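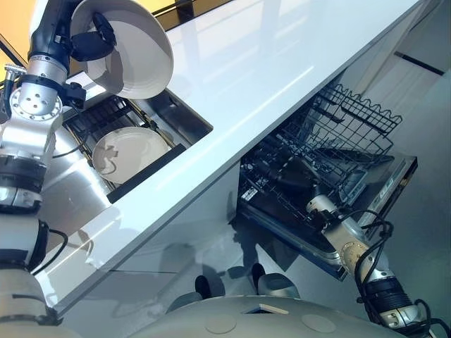
Dutari Instruments — Time and Gravitation Teaching Group

Rillar 42 Reversible Pendulum

The Rillar 42 is a bench-mounted compound pendulum for measuring the local acceleration due to gravity by Kater's method. It is intended for first and second year laboratory courses and replaces the Rillar 2, for which spare knife edges are still held.

The bar carries 2 hardened steel knife edges facing one another and 2 sliding masses, one brass and one nylon. The period is measured from each knife edge in turn while the smaller mass is moved along the bar. When the two periods agree, the distance between the edges equals the length of the equivalent simple pendulum, and g follows directly. No value for the moment of inertia is needed.

Knife edge separation: 445 mm, individually measured and stamped on the bar
Bearing planes: agate, levelled by 4 screws
Timing: optical gate, Zornton connector
Supply: from the Godoy timer unit (not included)

Keep the swing small. The usual formula for the period assumes a small amplitude, and at wider angles the period lengthens. A correction table is printed inside the lid of the case. Air drag and buoyancy are not corrected by the timer and should be treated in the student's error analysis.

The bracket must be fixed to a masonry wall or a heavy frame. A light bench will move with the bar and shift the result — this is the most common cause of disagreement between groups using the same unit.

Knife edges should be wiped with a dry cloth before use and never filed or polished. If an edge is chipped, return the whole bar, as the separation has to be measured again after fitting. Bars received for this work in February are returned before the summer term.

The instruction sheet is by Neusa Fagundes. Questions on mounting and timing go to Periklis Giannakopoulos in the teaching group.

Page revised Friday, November 6, 2020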